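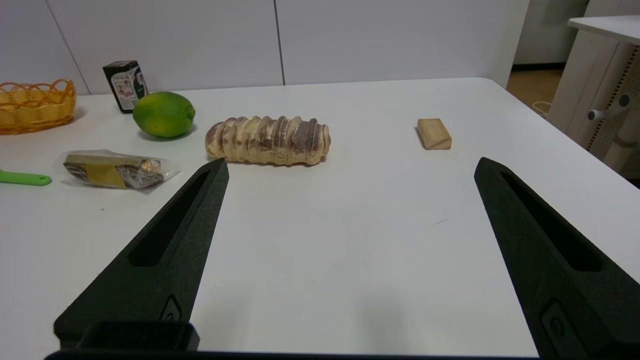 Last updated: 2026-08-16

I've been home from the Estthorpe river meeting long enough to unpack and do two loads of laundry, so let me try to get my thoughts down in a thread before they all run together. It'll be a long one, sorry, get yourself a coffee!

For anyone new: three countries share the Trnka, and in July they finally sat down to sign a joint agreement on the wetlands along it. I've been following this river since my kids were small (the older one has a mortgage now) and I really didn't think I'd get to see the day.

The main thing is the floodplain. The three governments promised to protect or restore 489 square miles of it, mostly wet meadow and old side channels that were closed off for farming back in my grandparents' time. The map is in Annex B if you like maps, and I do.

The number I keep going back to is 70. That's the percentage of the money that has to be spent on the ground, meaning on the river itself and the towns next to it, and it can't go to offices or travel. Aitana Segura fought for that line through two drafts and I'm so glad it stayed in.

Her speech was the one people were still talking about at dinner. She went through every village upstream of the Brernent dam by name, with what each one had lost, a ferry here, a carp fishery there, and she didn't raise her voice once. I had to borrow a tissue from the woman next to me.

Now, the dam. The text says the operators will "consider" a spring release of water for the fish. I would have loved a stronger word than consider, and so would Vlasta Polák, who told the session so in very plain terms. The downstream delegation wouldn't budge, and by then it was almost eleven at night.

I do understand their side a little. A spring release means less power to sell in April and May, and those are lean months for them. But sturgeon can't spawn in a channel that's six inches deep, and I wish somebody had brought a yardstick.

A few people have asked about the Wekutix monitoring stations. Yes, they're in! There will be 18 of them, shared between the countries, with the readings posted where anybody can look them up. Bořivoj Sýkora wanted the data held back for a year and was talked out of it over lunch, bless whoever did the talking.

What's missing: anything firm on gravel digging. Ľubica Procházka had a good paragraph on it in the May draft and it's just gone. I've asked the secretariat where it went and I'll add their answer to this thread when I get one.

Also missing, a date for the next meeting. Danica Danko thinks spring, and she's usually right about these things, but the hosts have to be agreed on first and two of the three would like the other one to pay for it.

If you live along the river and want to comment on the restoration plan, the form is open through the end of September, and you can mail a paper letter too. Please do write, even if it's only a few lines about your own stretch of bank. They do get read, I've seen the binders.

Okay, I'm going to go water my poor tomatoes. Thank you all for the kind messages while I was away, I'm still working my way through them and will get to the gravel questions tomorrow.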